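4.2 The open afternoon at the Zaseveck reading room
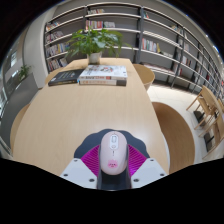
Figure 3. View along the reading-room table from the hand-held gripper, with three books and a potted plant towards the far end.

I'll admit I was nervous about this part of the study. Our earlier sessions (Section 4.1) were all run in the lab at Barros, where everyone who picked up the gripper had already been told what it was for. On the open afternoon, one Thursday in September, people simply wandered in from two o'clock onwards, and we had 33 visitors through the door before we packed up – far more than I'd planned for!

We kept the job itself very plain. Each visitor took hold of the gripper, reached down the long table and moved a book from one spot to another, as many times as they liked. Figure 3 gives the tool's own view of the table, and you can see how strongly the wide lens bends the shelves behind it. I had worried that this would put people off when we played their clips back to them, but most got used to it within a minute or so, and the children quicker than that.

By the end of the day we had 105 usable clips, which brings the full Jusov set to 1,965. The shortest were over in a few seconds. The longest ran to 40 seconds, and came from a visitor who kept changing her mind about how to tackle a thick hardback (she got there in the end, and we kept the whole clip in).

What struck me most was how differently people came at a flat book. Our lab users nearly always went for the spine, as we'd shown them. The visitors slid books to the table edge, nudged them round or tipped them up against their neighbours, and quite a few asked whether that was cheating. I told them it wasn't. We marked these clips as "free grasp" and treat them separately in Section 5, where the Forance planner has a good deal more trouble with them than I'd hoped.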